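Filed under: Lab Notes, Safety

Simulated runs of the bathroom task at Nomeck were stopped for part of October after the arm kept halting over the toilet tank. Aurelia Onu went through 300 logged runs and found 13 where the planner had let the wrist come down too close to the lid. The colored cone under the flange is a visualization volume, not a solid part of the arm. 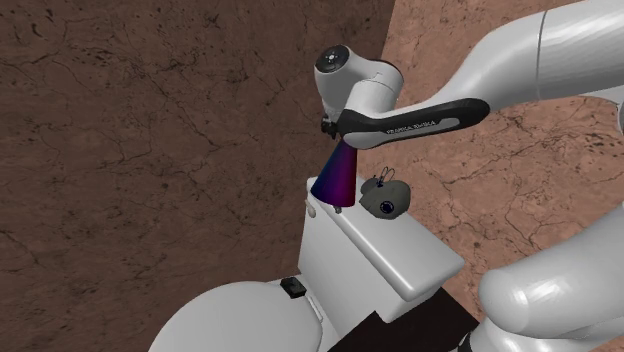

What changes now

Sylvain Cordier has raised the clearance limit in the Parry planner. Please pull the new settings before starting any run. Report further halts to Aurelia.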